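January, notebook 2, p. 187
Bundling the pale cloths, back room

Started again on the cloth bundles after lunch. The old way (fold flat, stack on the shelf) takes too much width, so I'm trying the upright roll with a strap of the same fabric. Strap goes low, near the bottom third. Higher up, the base spreads and the roll leans. Top end gets a loose twist and is left alone.

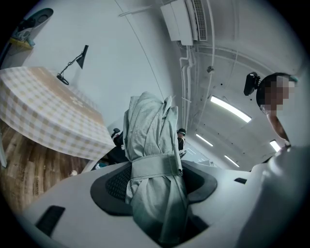 Strap tail: leave it hanging for now. Tucking it in looks neater but takes two tries every time, and it has to come out again when the bundle is opened. Kaiwen Yin wants it tucked for anything going to Lerkport. Ask whether that still holds for the Rowlands order, no. 646.

Creases don't matter at this stage. The Zosau sheet says to press before rolling, but these get pressed at the other end anyway. 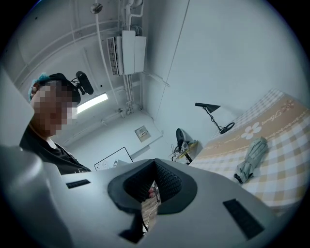

Rolled on the table first, then tried it standing up. Standing is easier on the back but the first turn comes out slack. Will go back to the table for the next batch and keep the checkered cloth on, the fabric slides less.

To do:
- cut spare straps, same width
- relabel bin 629
- send Evau the strap measurement
- move the table nearer the lamp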